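Kitchen Counter Tips I Stopped Believing In

Every spring the same advice comes around. Clear your counters, buy a set of matching containers, label everything, and you'll have a calm kitchen by the weekend. I have tried most of it over the years and I'd say a third of it holds up.

Start with the matching jars. They look great in a catalog. In my kitchen they meant pouring flour out of a bag that already had a printed date and cooking directions into a jar that had neither. Then the last inch wouldn't fit, so I had the jar and the bag. If you bake every day, fine, get one big jar with a wide mouth. For everything else a clip on the bag does the same job.

Vinegar is the next one. People will tell you to spray it on everything. Don't put it on marble or any other limestone-type counter, it dulls the surface and you can't wipe that off. Dish soap and warm water, then a dry cloth. I bought a bottle of Clistari stone spray once and could not tell the difference between the side I sprayed and the side I didn't.

Lazy Susans I will defend, but only for oils and sauces, and only in a corner cabinet. On a shelf that isn't deep they waste the corners and things fly off the back.

Baskets are where I've changed my mind a little. I used to think they were just a way to hide a mess, and the big ones are. Anything deeper than your hand turns into a pit, and whatever went in first stays there until you move. Shallow ones with holes are all right. You can see what's running low, crumbs don't build up as fast, and you can rinse the thing under the faucet. 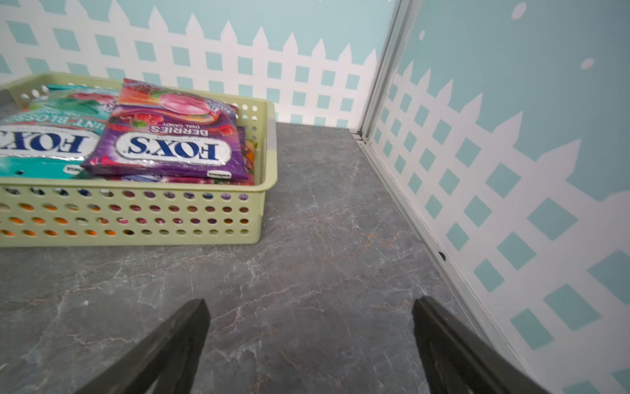 The trick is to stand packets on edge like file folders, with the newest at the back. Laid flat, the bottom one gets forgotten. This works for soup mix, yeast, gravy packets, tea, taco seasoning, anything in a bag too floppy to stand by itself. It does not work for chips, whatever the organizing shows say.

Gülizar Toprak wrote in to say she keeps one basket per meal: breakfast, baking, snacks. I tried that for a month and found raisins in all of them. One basket per shape of package suits me better, though she has four kids and I don't, so weigh that as you like.

A few that get repeated a lot:

Baking soda in the fridge. An open box does very little that I can smell. Throw out whatever stinks.

Rice in the salt shaker. It does help in a humid kitchen. Change it when the grains go yellow.

Bread in the fridge. No. It goes stale faster there. Slice it and freeze it.

Bay leaves against pantry moths. My grandmother swore by it and she had moths. Tight lids and a week in the freezer for new flour did more for me.

Drawer dividers. Measure the inside of the drawer first, at the bottom, where it is often narrower than at the top. I have a Rathjen set in the garage that proves I didn't.

As for the yearly clear-out, I don't do it. I check one shelf while the coffee brews – usually the one I'm already annoyed with – and stop when the coffee is done.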